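¿Cuántas demostraciones para una tarea a dos brazos?

Plokby
Estoy grabando por teleoperación una tarea con dos brazos: un peluche y una caja de cartón abierta. Llevo 61 episodios y la política duda mucho al llegar a las solapas. ¿Grabo más o cambio algo?

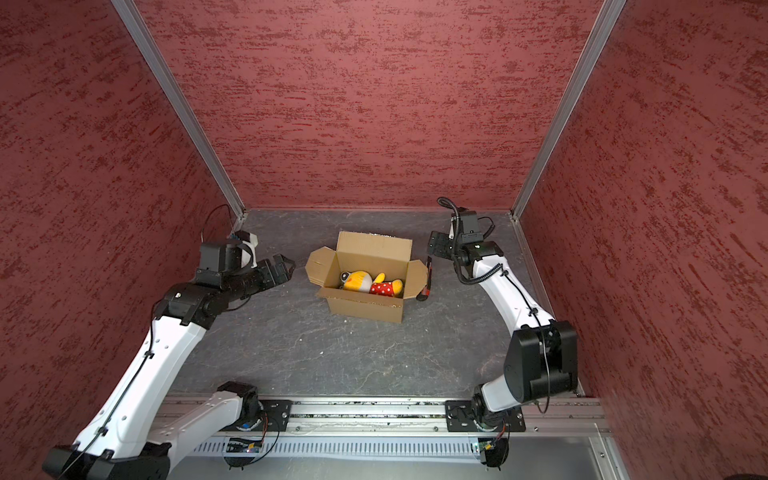
2 respuestas

Gatell
Graba más. Nosotros tenemos 2891 y seguimos.

Horrocks
Antes de grabar más, revisa la variedad -- mueve la caja, gírala, cambia la postura del peluche. Y decide qué hace el brazo que no trabaja. Si un brazo baja a la caja, deja el otro abierto y apartado, siempre igual.

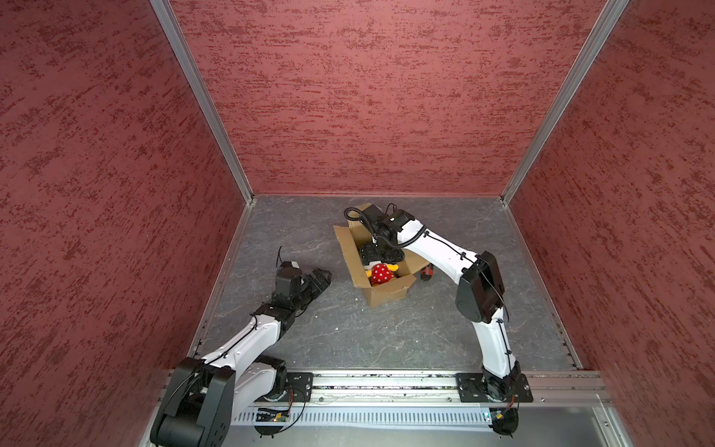

Borra también los episodios con pausas largas al principio, que el modelo aprende a quedarse quieto.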